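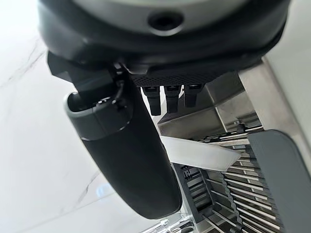 Accueil | Tutoriels | Réseau | Sauvegarde | Contact
415 partages — 8 commentaires

Vérifier une sauvegarde par restauration partielle

Une sauvegarde dont on n'a jamais relu le contenu n'a pas de valeur établie. La procédure qui suit s'applique à un dépôt chiffré, hébergé sur un serveur distant accessible en SSH. Elle suppose un compte en lecture seule et un volume local disposant d'assez d'espace libre.

1. Relever l'identifiant du dernier instantané. Le noter hors de la machine concernée.

2. Créer un répertoire de restauration vide, par exemple /srv/essai. Ne jamais restaurer sur l'arborescence d'origine.

3. Choisir l'échantillon. Sur le serveur Trultholm, la liste comprend 609 fichiers : les exports de base, les fichiers de configuration et un dossier utilisateur tiré au sort. La liste est conservée en texte brut, un chemin par ligne.

4. Lancer la restauration avec cette liste en paramètre. Rediriger la sortie d'erreur vers un journal séparé — les avertissements de droits s'y mélangent sinon aux messages de progression.

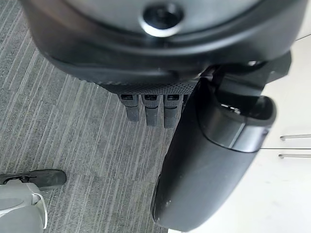

5. Calculer les empreintes SHA-256 des fichiers restaurés, puis les comparer au manifeste produit lors de la sauvegarde. La commande sha256sum -c avec l'option --quiet n'affiche que les écarts.

6. Importer l'export de base dans une instance jetable. Une empreinte correcte garantit l'intégrité du fichier ; un export tronqué avant la sauvegarde passera le contrôle précédent sans erreur.

7. Consigner le résultat : identifiant de l'instantané, durée, nombre d'écarts, version du client. Supprimer ensuite le répertoire d'essai.

Fréquence conseillée : une fois par trimestre, et après tout changement de version majeure du client. Depuis juin, le contrôle est lancé par un minuteur systemd ; l'étape 6 reste manuelle.

En cas d'écart, relancer d'abord la restauration du seul fichier fautif. Si l'écart persiste, contrôler le dépôt complet avant toute purge d'anciens instantanés.

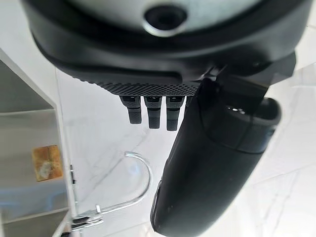
Lenuța Cozma : Chez nous l'étape 5 échouait sur 2 fichiers à chaque passage. C'étaient des journaux encore ouverts en écriture au moment du calcul du manifeste. Depuis qu'on génère celui-ci à partir d'un instantané LVM, plus aucun écart. Il faudrait l'ajouter aux prérequis.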